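Blog > Robots > Shop rules

We finally wrote our bench rules down! Testa, the two-arm cell at Girthorpe, has been running on things Gion Lanz and I just sort of knew, and that was fine until we had new people coming over from Wendasbridge who (fair enough) didn't know any of it. So on the weekend I made a big pot of tea and typed up the lot. It came to 12 rules, and Gion crossed out three of mine before I'd even sat down.

The one we argued over most is what I call the meeting rule. Two arms can share a work spot, but only one of them gets to push. The other one holds still and keeps its force limit low. Paper is a great teacher for this – it shows you every bit of extra squeeze, and it costs next to nothing to bin.

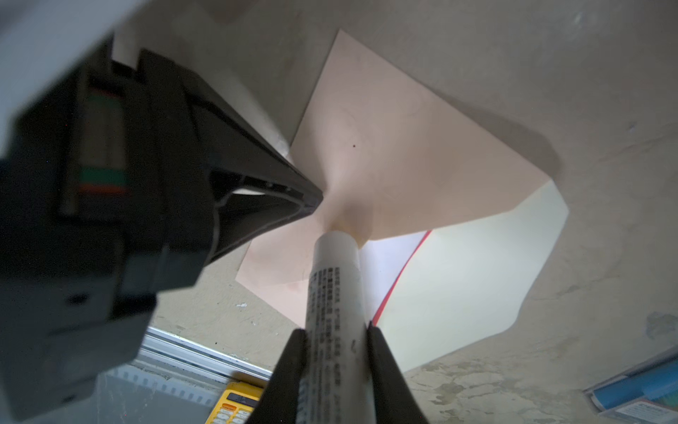

Both arms on the pink sheet, with the creases spreading out from where they meet.

Gion wants the shared spot taught at crawl speed for the first 100 runs. I said 44 would do, we went back and forth, and his number is in the document, grumble grumble. We did agree straight away that hands stay behind the line while either arm is live, and that whoever changes a fingertip writes it in the log before lunch, not after.

Gendach gets the same list in February, and I'm still fighting for my rule about labelling the spare cables.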